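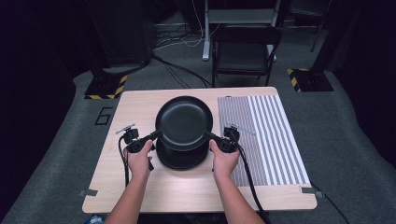
The Lifetime Guarantee and Other Fairy Tales

By Catriona Yule
Friday, October 28, 2011

My mother-in-law's Kallberg kettle came with a lifetime guarantee. When the handle let go in March, I wrote to ask whose lifetime they had in mind. The reply took 90 days and said "the expected life of the product." So the kettle was guaranteed to last until it stopped lasting.

I have distrusted the word ever since. Sutherland will sell you a suitcase for life, provided you register it within two weeks and keep it away from airports, which the leaflet calls "commercial handling." A Linaleo mattress carries the same promise, minus sagging. What else does a mattress do?

Pans are no better. Every coating on the shelf is tougher than last year's, and every leaflet still begs you to put down the metal spoon.

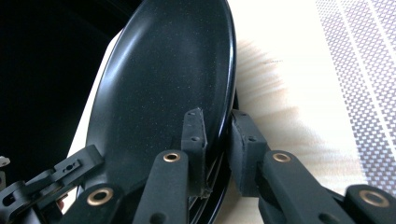 What I would buy instead

Give me a short promise I can hold somebody to. Five years, parts and postage, no registration card. I'd pay extra for that, and I suspect the companies know it and have done the math on how few of us ever write in.

Until then I keep receipts in a shoebox and assume the worst. The kettle has a new handle, by the way. It cost me four dollars and a screw.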